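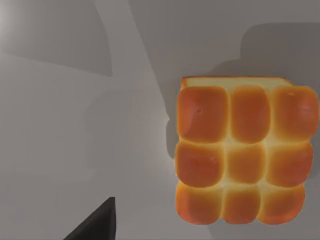
Dodel 아코디언의 베이스 쪽 패드 이야기를 이어서 올립니다. 지난 3월에 뒤판을 열었다가 도로 닫은 뒤로 줄곧 마음에 걸리던 악기인데, 이번에는 끝을 보자고 앉았습니다. 증상은 그대로입니다. 풀무를 열 때 낮은 도가 혼자 낮게 웅웅거리고, 닫을 때는 점잖게 조용합니다. 패드를 하나씩 들어 보니 전 주인이 펠트를 두껍게 새로 붙이면서 가죽까지 넉넉하게 재단해 놓았더군요. 한 판에 구워 낸 사진의 빵처럼 옆엣것끼리 볼을 맞대고 있으니, 하나가 올라갈 때 이웃이 덩달아 들썩이는 게 당연합니다. 빵이라면 손으로 뜯어 먹으면 그만인데 패드는 그럴 수가 없어서, 면도날로 가장자리를 비스듬히 쳐 냈습니다. 들썩이는 건 없어졌고 웅웅거리는 건 남았습니다.

그래서 다음은 리드 블록입니다. 혹시 같은 모델을 여실 분을 위해 적어 두자면, 블록을 잡고 있는 걸쇠는 나사를 다 풀지 마시고 반만 푸세요. 다 풀면 걸쇠 밑의 얇은 와셔가 블록 사이로 들어가 버립니다. 제 것은 지금도 그 안 어딘가에 있습니다. 흔들면 소리가 납니다. 마라카스 겸용이라고 생각하고 지냅니다.

블록을 빼서 입으로 불어 보면 네 개가 문제입니다. 소리가 늦게 나거나, 세게 불어야 겨우 나거나, 나다가 한숨을 쉬듯 꺼집니다. 가죽 밸브가 말려 있는 것은 눈으로도 보이고, 왁스는 리드판 모서리를 따라 금이 가 있습니다. 저는 금 간 자리만 달군 인두로 녹여 메울 생각이었습니다. 게으른 사람의 방식이라는 건 압니다. 그런데 지난번 글타래에서 이 방식이 꽤 혼이 났지요. 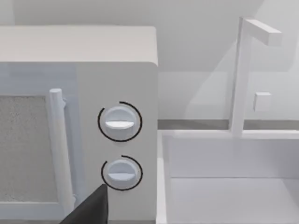
Khôi Ung 님은 부분 보수에 단호히 반대하셨고, 왁스는 블록째로 걷어 내고 처음부터 다시 부어야 한다고 하셨습니다. 논점이 흐려지지 않게 원문을 남겨 둡니다.

2020-08-10, Khôi Ung 님의 글:
> 묵은 왁스에 새 왁스를 얹으면 겉만 붙습니다.
> 겨울 한 번 지나면 같은 자리에서 다시 떨어져요.
> 저는 Mạc 블록으로 그렇게 했다가 연주 중에
> 리드판이 통 안으로 떨어진 적이 있습니다.
> 느린 왈츠였는데 혼자 타악기가 들어왔습니다.
> 그리고 밸브가 말렸으면 펴서 쓰지 마시고
> 바꾸세요. 손가락으로 편 밸브는 다음 날 아침이면
> 자기가 원래 어떤 모양이었는지 기억해 냅니다.
> 왁스 배합은 밀랍에 송진 조금이면 되고,
> 송진을 욕심내면 딱딱해서 또 갈라집니다.

밸브 부분은 전적으로 동의합니다. 저도 펴 봤고, 다음 날 아침에 확인했습니다. 기억력이 아주 좋더군요.

왁스는 아직 반만 설득됐습니다. 묵은 왁스가 죽었느냐 살았느냐부터 봐야 하지 않을까요. 손톱으로 눌러 자국이 남으면 살아 있는 것이고, 부스러기가 튀면 죽은 것이라고 배웠습니다. Dodel의 고음 블록은 자국이 얌전히 남습니다. 베이스 블록은 부스러기가 튀어 제 커피에 들어갔습니다. 그러니 고음 쪽은 손대지 않고 베이스 쪽만 말씀대로 다 걷어 내는 절충안을 냅니다. 싸움은 절반만 지겠습니다.

걷어 낸 뒤의 순서도 여쭙고 싶습니다. 저는 리드판을 떼어 번호대로 종이에 꽂아 두고, 블록의 접착면을 1000번 사포로 아주 가볍게 훑습니다. Nadunitz에서 나온 오래된 수리 안내서에는 나무 면에 사포를 대지 말라고 되어 있는데, 이유는 적혀 있지 않고 느낌표만 붙어 있습니다. 저는 느낌표에 약한 편이 아닙니다만, 혹시 면이 너무 매끈해서 왁스가 물지 못한다는 뜻인지 아시는 분은 알려 주십시오.

리드에 슨 녹은 유리섬유 펜으로 길이 방향으로만 긁었습니다. 가로로 긁으면 음정이 어디로 가는지는 제가 예전에 다른 악기로 이미 알아봤으니 다들 수고하실 필요 없습니다.

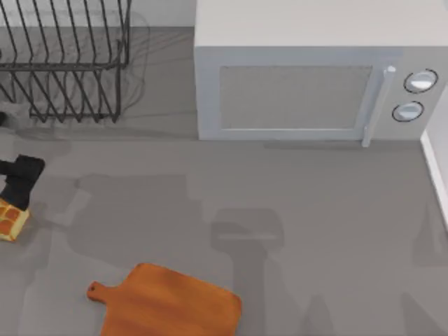 조율은 왁스와 밸브가 모두 끝난 다음으로 미룹니다. 밸브를 바꾸면 음정이 움직이고, 블록을 통에 넣으면 또 움직이고, 풀무를 잠그면 마지막으로 한 번 더 움직입니다. 이 셋을 다 겪은 뒤에 재야 줄을 덜 댑니다. 낮은 도의 리드는 끝에 납이 얹혀 있어서, 내려앉은 음을 올리려면 납을 아주 조금 깎으면 됩니다. 조금이라는 것이 얼마인지는 묻지 말아 주세요. 깎고 나서야 아는 양입니다.

부품 쪽으로는 Pestgate에 가죽 밸브를 100장 주문했습니다. 낱장으로는 안 판답니다. 제가 쓸 양은 거기서 한 줌이고 나머지는 서랍에서 천천히 말릴 예정이었으나, 필요하신 분께 나눠 드리는 편이 가죽에도 예의일 것 같습니다. 길이는 섞여 있고 제일 긴 것이 베이스용입니다. 우편으로 보내 드릴 수 있으니 목록 말고 제 개인 주소로 답장 주세요. 지난번에 전체 답장으로 집 주소를 알려 주신 분, 저희 모두 잘 받았습니다.

마지막으로 풀무 개스킷 말인데요, 원래 붙어 있던 가죽이 거의 다 눌려서 두께가 없습니다. 네 변을 모두 새로 둘러야 할지, 새는 변만 바꿔도 되는지 의견을 구합니다. 한 변만 두꺼워지면 통이 비스듬히 닫힐 것 같기는 합니다. 여기서도 부분 보수를 말씀드리면 또 혼이 날 듯해 미리 고개를 숙이고 여쭙니다.

밸브가 도착하면 베이스 블록부터 시작하겠습니다. 그 전에 말리실 분은 말려 주세요.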